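Ustunard twin-arm kit: eight weeks with the Clalham robotics club

Posted July 23, 2024

Our club bought the Ustunard kit in March, after a long discussion about whether we needed two arms when we had never got one to do anything useful. The two-arm side won. We meet in a room above the library in Clalham, and the project we picked was folding laundry, a task every member claimed to understand and few could demonstrate.

Assembly took three evenings. The printed instructions are good up to page 6, at which point the writer seems to have gone home. Step 8 asks you to fit the elbow plates "as before", there having been no before. We got through it with help from the Vullville school team, who had built theirs the previous term and were only slightly smug.

Once together, the arms are sturdier than I expected for the money. The elbow brackets don't flex, the bases stay put on the rail, and the joints move smoothly at anything below full speed. At full speed they move like someone swatting a wasp.

The grippers are the weak point. They will pick up a block all day long, but cloth is another matter — a flat tea towel might as well be painted on the table. Swapping to the narrower Kopecký fingers (sold separately, naturally) helped a good deal. We can now get hold of a corner on most attempts, and a second corner when the evening is going well.

Cable management is left to the owner's imagination. Ours has been limited.
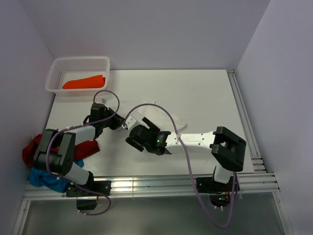

Both arms over the white cloth, with the orange one in the basket and the red and blue on the left edge.

The software is decent. Calibration takes a couple of minutes, and the settings survive being switched off, which I can't say of our last kit. The error messages could do with work. "Joint unhappy" is charming once.

Would I recommend it? For a club with patience and a spare table, yes. For anybody hoping to have their shirts done, no.

Good: solid joints, quick calibration, spare screws in the box
Less good: standard fingers, page 7 onwards
Score: 3 out of 5, or 4 if you already own the Kopecký fingers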